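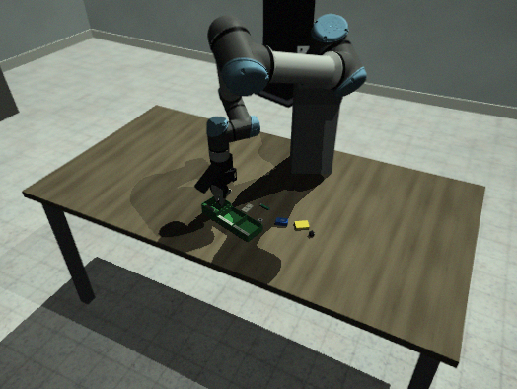 Will I still have a job on this line when the arm is running? Someone at our Wesham plant put that on a card in the suggestion box in January, unsigned, and it was read out at the next shift meeting. The answer given was yes, followed by a fair explanation of what the job would be. That card is still pinned up by the time clock. It is the question we get most, so our company page may as well start with it.

About Julum

Julum packs small parts into trays and kits for other companies. Customers send us components in bulk and we send them back sorted, counted and set into divided trays, ready for an assembly bench or a store shelf. We have two sites. Wesham is the larger one and does kitting. Russo handles receiving, storage and returns. Between them we employ 230 people.

For most of our history the work was done by hand from start to finish. A packer stood at a bench with bins on one side and a tray on the other, picked up a part, set it in its compartment and reached for the next. On a full shift that meant more than 3,000 reaches. People got very good at it. They also got sore wrists and shoulders, and the benches with the smallest parts were the ones with the most sick days and the most requests to transfer.

What we automated

We looked at the whole plant and picked one job: placing parts into trays. It is done by robotic arms that work over a table, pick up a loose piece and put it in the right compartment. Each cell is worked out in simulation before anything is bolted down at Wesham. We use the model to check reach, the position of the tray, and which parts the gripper can hold without dropping or turning them. Packers from the line sit in on those sessions. Several layouts were changed at their request, mostly to do with which side the trays are loaded from and how far a person has to lean to clear a jam.

The scheduling and tray records run on a system we call Cluvutell. It started as a spreadsheet and still looks a little like one. It tells the cell which kit is next and tells the operator when a bin is low.

Some work stayed with people. Soft bags, tangled springs, labels that have to be smoothed down and any order under 100 trays are all packed by hand. Setting up a cell for a short order takes longer than packing it.

What changed for the people here

The packer job became two jobs. Cell operators load bins, change trays, clear faults and check finished kits. Hand packers do the short runs and the awkward parts. Everyone who was packing when the first cell went in was offered either one, at the same pay or higher. Most tried the operator job first. Some went back to the benches after a few weeks – they missed the talk, which is harder to keep up when you are walking between cells – and they were free to do that.

Operator training is paid and takes place during the shift. It covers safe stops, changing gripper fingers, reading the fault screen and teaching the arm a new tray. You don't need a technical background. We used to ask for a written test at the end and dropped it, as it mostly measured how well people took tests. Now a trainer watches you run a full changeover.

Not everything is better. The cells set a steady pace and a fault in the middle of a large order is stressful. Operators have told us the alarm tone was too sharp and that two cells per person is fine but three is too many. The tone was changed. The limit of two is now in the shift rules. We also lost some overtime that people had counted on, and the higher operator rate did not make up for it in every case. We are still working on that with the shift leads.

How we decide what comes next

Before a new cell is ordered, the people who do the job now get the simulated layout and two weeks to comment on it. Comments and replies are posted in the break room at both sites. A cell that needs more lifting or more bending than the bench it replaces is sent back for redesign.

The next area under review is returns sorting at Russo. No date has been set for it.

Working with us

Customers usually come to us with orders of 500 trays or more, though we take smaller ones for hand packing. Send a sample of each part along with a tray drawing if you have one. We will tell you which parts can go through a cell and which will be packed at a bench – the price is quoted separately for each.

Openings for operators, hand packers and receiving staff are posted at the front desk of both sites. Applicants can ask to spend an hour on the floor before deciding. Closed-toe shoes are required, and we have safety glasses at the door.

Page last updated September 16, 2021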